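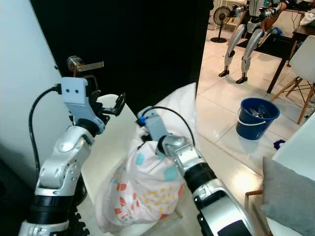 About > Our organisation > Who we are

January
By the Jilidell Communications Office

About Jilidell

Jilidell provides furnished homes to people who need somewhere to live for a limited period. Our residents include hospital staff on training placements, families whose own homes are under repair, teachers taking up a first post, and people who have moved to a new area before the rest of the household can join them. The usual stay is longer than a hotel would suit and shorter than an ordinary tenancy would allow.

The organisation began as a lodgings register. Employers in the district kept separate lists of rooms, many of them out of date, and new arrivals were often handed a sheet of telephone numbers and left to make their own enquiries. Jilidell brought the lists together, inspected the rooms and published a single set of terms. Within a few years the register had become a letting service, and the letting service had begun to take on leases in its own name. The register itself was closed when the last of the private landlords on it transferred their rooms to us.

Today we hold the lease or the freehold of every home we let. Residents deal with one organisation from first enquiry to final account, and the same terms apply in all our properties.

What we provide

Each home is let with its furniture, bedding, kitchen equipment and curtains. Heating, water and council tax are included in the monthly charge. Electricity is included up to a fair-use level, which is set out in the resident's agreement along with the rate payable above it. Broadband is provided in all homes, although speeds vary and residents who work from home are advised to ask before booking.

The shortest stay we accept is 7 nights. The longest is nine months, after which a resident may apply to renew once. Applications to renew should reach the lettings office before the start of the final month. We regret that we can't hold a home without payment between two stays, even where the same resident intends to return.

Pets are accepted in ground-floor homes with their own entrance. Assistance animals are welcome throughout. Smoking isn't permitted indoors, and this includes the shared stairways and covered porches at Bellis.

How our homes are furnished

Our furnishing standard was written after a long consultation with residents, and it has been revised several times. Early homes were fitted out with whatever the previous owner had left behind. Residents told us that they minded this less than we had expected, but that they did mind not knowing what they would find. A home with a desk and no lamp, or a table with chairs of the wrong height, caused more complaint than plain or elderly furniture.

The present standard therefore deals mainly with what must be there. Every sleeping room has a bed, a bedside surface, a reading light and hanging space. Every home has a table at which all its residents can sit down together, and at least one chair suitable for desk work. Colours are kept pale and neutral so that items can be moved between homes as they are needed. 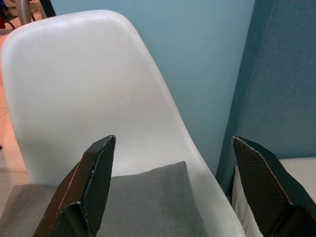 White one-piece chair with a grey seat cushion.

Seating receives more attention in the standard than any other kind of furniture. A dining chair in one of our homes may be used for meals, for study and as a place to put a coat, often by a different household each season. We ask that chairs be easy to wipe down and light enough to lift without strain. Residents who require a particular chair for medical reasons may bring their own, and we will store ours at no charge until the end of the stay.

Bedding is supplied in 2 full sets for each bed. Residents are responsible for their own washing during the stay, and a washing machine is available either in the home or in the building. Anyone who prefers to use their own sheets and towels is welcome to do so, and should tell the lettings office so that ours can be kept back.

Preparing a home between stays

No resident moves in on the day that another moves out. A full day is kept clear so that the home can be cleaned, aired and checked against its inventory. Small repairs are made at this stage. Where a larger repair is needed, the incoming resident is told before arrival and is offered another home if one is free.

Inventories are kept in plain language. A copy is left in the kitchen drawer and a second is sent to the resident by email. We ask residents to read it in the first week and to tell us of anything missing or damaged, so that it isn't charged to them later. Items left behind are kept for a month at the lettings office and may be collected on any working morning.
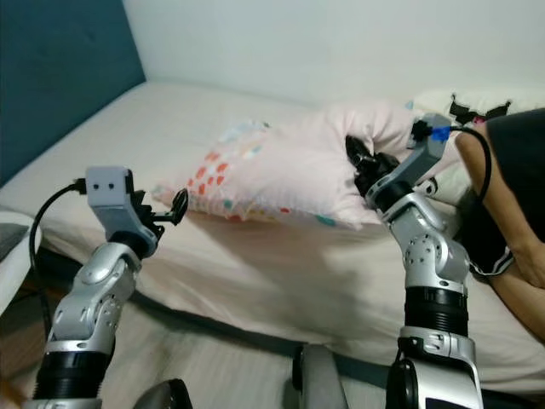 Where we work

Our homes are grouped in three places. Bellis is the oldest group and the largest, and lies within walking distance of the hospital and the bus station. It's made up of converted terraced houses, most of them divided into flats. Tosater is a purpose-built block with a lift, step-free entrances and a shared garden. The homes at Nandex are family houses with parking, and are let mainly to households displaced by flood or fire.

Demand is highest at Bellis in late summer, when hospital placements change over. Applicants for that period are advised to name a second choice.

How we are run

Jilidell is a company limited by guarantee. It has no shareholders, and any surplus is spent on the homes. The board meets quarterly and includes places reserved for residents past and present. Annual accounts may be read at the lettings office or requested by post.

A hardship fund, from which a grant of up to £1000 may be made, helps residents whose circumstances change during a stay. Applications are treated in confidence and don't affect any later application for a home. Guidance notes are available in large print.

Contacting us

The lettings office is at Tosater, on the ground floor beside the garden entrance, and is open on working days from 9 a.m. Visitors wishing to view a home should make an appointment. Residents with an urgent repair should use the out-of-hours number printed on the inside of their front door.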